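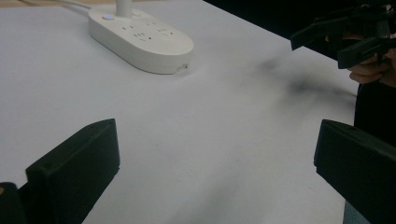

A white tabletop between two black gripper fingers.

Stedora has played 20 home games in men's college basketball each of the last few winters if you count exhibitions, and Kenji Thibodeaux has started every one of them this season. He is a fifth-year guard on his third school. He will be gone in the spring, and a good part of the fan base has decided that this makes him a rental. I think that is a lazy way to look at a basketball player.

The complaint goes like this. Fans want to watch a freshman grow into a senior. They want to remember the night he airballed a free throw and then see him cut down a net. A transfer with one year left skips all of that, and when he takes a starting job he also takes minutes from a kid who might have stayed.

I understand it. I sat through Schumacher's four years here and enjoyed the last two very much. But I also remember the first two, when he played eight minutes a night and the building was half empty. Announced attendance for Saturday's game against Trekar was 3613, which is the best we have done all season. Those people came to see a team that can run a half-court offense, and it can do that because Thibodeaux is running it.

He had 34 points in the Trekar game, and that is the number everyone repeated afterward. I was more interested in the last four minutes. Twice he gave the ball up early against a trap and trusted a sophomore to make the next pass. Last year's team would have dribbled into the corner and called timeout.

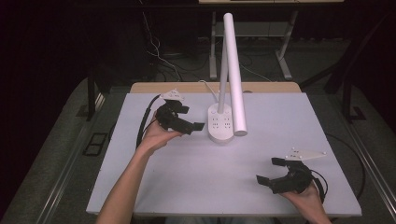 Two hand-held grippers over a pale board on a light wooden table.

The minutes argument does not hold up well either. Our younger guards practice against him every day. The backup, who looked lost in November, now gets us into our sets without looking at the bench. I doubt he would have learned that faster by losing games on his own.

There is a fair question about what happens next season. Thibodeaux came in with 905 career points and he will leave with a lot more, and none of that scoring comes back. The staff will have to find another guard, probably in the portal, and we will have this same conversation again in September.

That is a recruiting problem, and the coaches are paid to solve it. It should not be held against a player who followed the rules, learned a new system over one summer and has defended the other team's best guard most nights. He deserves a proper senior night, with the framed jersey and his family at center court, the same as anyone who spent four years here.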